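Daithí Sheehan has made me tea before I have my coat off, and he has already apologized twice for the biscuits, which are perfectly good biscuits. We are in the back kitchen of the house in Branholm where he has lived for most of his adult life, and where, one January, he sat down with a borrowed accordion and wrote the tune that half the county now seems to play at weddings.

“I never set out to write anything,” he says, pouring. “I was trying to remember a different tune altogether, one my aunt had, and I got it wrong. I got it wrong in the same place every night for a week, and in the end I thought, well, that must be how it goes.”
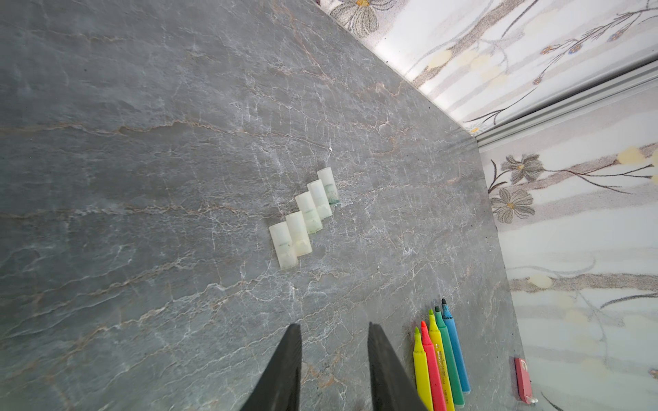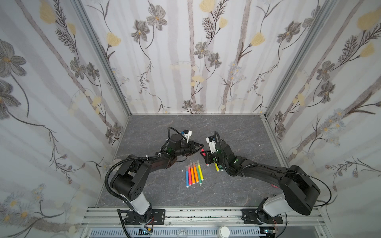
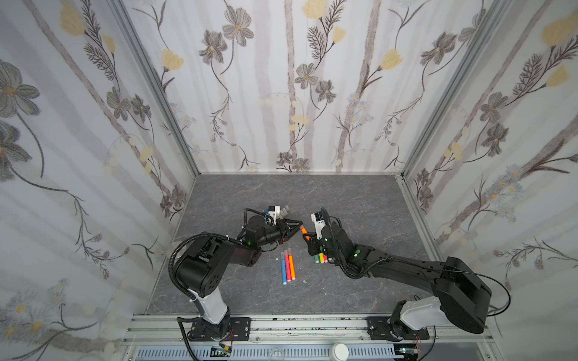

The tune is called “The Road to Bendedow,” and if you have been to a session anywhere within driving distance you have heard it, probably late in the evening and probably too fast. Sheehan would like it played slower. He says this without any heat, the way another man might mention that he prefers the window open, but he comes back to it three times in the course of the afternoon, so I think we can take it that he means it.

“There's a little turn in the second part,” he explains, and hums it for me, tapping the table with one finger. “If you rush, it goes by like a bus. You want to lean on it a bit. Cormac understood that from the first time he heard it.”

Cormac is Cormac Kinsella, the fiddle player, and you can't talk to Sheehan for very long without Kinsella coming into it. The two of them met in the car park of a hall where neither had been booked to play, and they played anyway, sitting on the low wall outside, until someone came out and asked them in. They have been at it together ever since — with one long gap, which Sheehan describes only as “the time we weren't speaking, over a key change.”

I ask which key. He laughs so much he has to put down his cup.

“He wanted to go up to A for the last time around. I said it was showing off. He said of course it was showing off, what did I think we were doing up there? And he was right, you know, but I wasn't going to tell him that. It took me until the following winter to ring him up.”

The record that came out of the reconciliation was Plelik, made in four evenings with the two of them facing each other across a rug and a single engineer in the next room. They pressed 800 copies and expected to be giving them away at Christmas for years. The first 80 were sold out of the boot of Kinsella's car, mostly to cousins. Then a radio program took up the opening track, and letters began to arrive from people neither of them was related to.

“There was one woman who wrote to say she'd played it for her father in the hospital and he'd corrected our ornaments,” Sheehan says, delighted. “I wrote back and asked her for the details. He was a Mac Suibhne, from a family that had the music going back a long way, and he had us fixed up on two of the reels. I still play them his way.”

He keeps the letters, and he keeps a great deal else. Since his twenties he has been writing down tunes in school copybooks, with the name of whoever gave him each one and a line or two about the night he got it. He numbers them as he goes. The most recent, a jig he heard from a girl of 12 or 13 at a summer class, is number 3779, and he is rather proud that he had to ask her to play it again before he could catch the ending.

“You'd think I'd be sick of them by now,” he says, turning the pages with great care. “But I open one of these and I'm back in the room. I can tell you who was singing, and who should have been stopped.”

Some of the copybooks are going to be scanned this year, and he has mixed feelings about it. He is glad that younger players will be able to get at the tunes. He is less sure about the remarks in the margins, several of which concern people who are still alive and one of which concerns Kinsella's tuning.

“I told him about that one,” Sheehan says. “He said to leave it in. He said he'd have his own page scanned, about me.”

They are playing together again next month, in a room that holds 100 if everybody is friendly, and they haven't settled on a list. Sheehan thinks they will open with a slow air. Kinsella, when I reach him by phone that evening, thinks they certainly will not.

“And tell him we're going up to A,” he adds, before he lets me go.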